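# What Is a Mezzanine?

A mezzanine is a floor that covers only part of a building. It is fixed between the main floor and the ceiling. A person standing on it can look over the side and see the level below. The word comes from an Italian word for "middle."

Because one side of a mezzanine is open, it needs a railing. A railing has three kinds of parts. Posts stand upright and carry the load. Bars fill the space between the posts. The handrail runs along the top, where a hand can hold it.

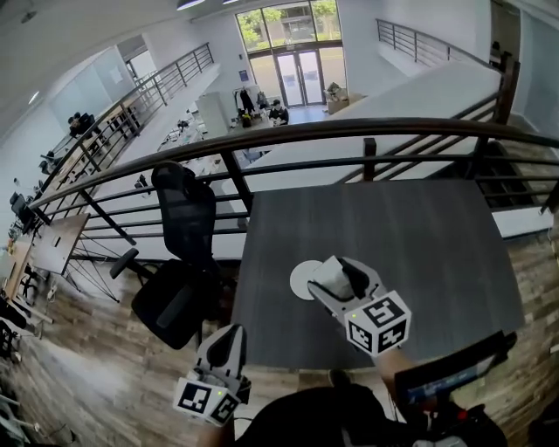

*Nisach Building Pages for Young Readers, Issue 17*

The table on this mezzanine is dark gray with a wood-grain pattern. Wood grain is the set of lines that a tree leaves in its wood. The table stands against a dark metal railing with a thick brown handrail, and the office lies below. A small white crumpled object and a flat white disc are at the table.

Crumpling changes the shape of a thin material but adds nothing to it. A sheet of cloth has the same amount of material flat or crumpled. Folds trap air between the layers, so the cloth takes up more space.

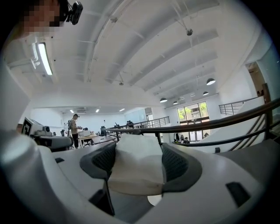 **Text: Miranda Gidau, staff writer**

A crumpled cloth bulges where it is free and narrows where it is pinched. Try this with a clean handkerchief. Squeeze the middle and watch the top edge.

Now look up at the ceiling. Beams are long, stiff parts that carry weight across a room. The ones in this room are exposed, meaning they are left uncovered. Both the beams and the curved panels are white. A white surface reflects most of the light that reaches it, so light from a fluorescent fixture spreads farther through the room.

**Words to know**

- **Fixture:** a lamp or other item attached to a building
- **Handrail:** the top part of a railing
- **Beam:** a long part that carries weight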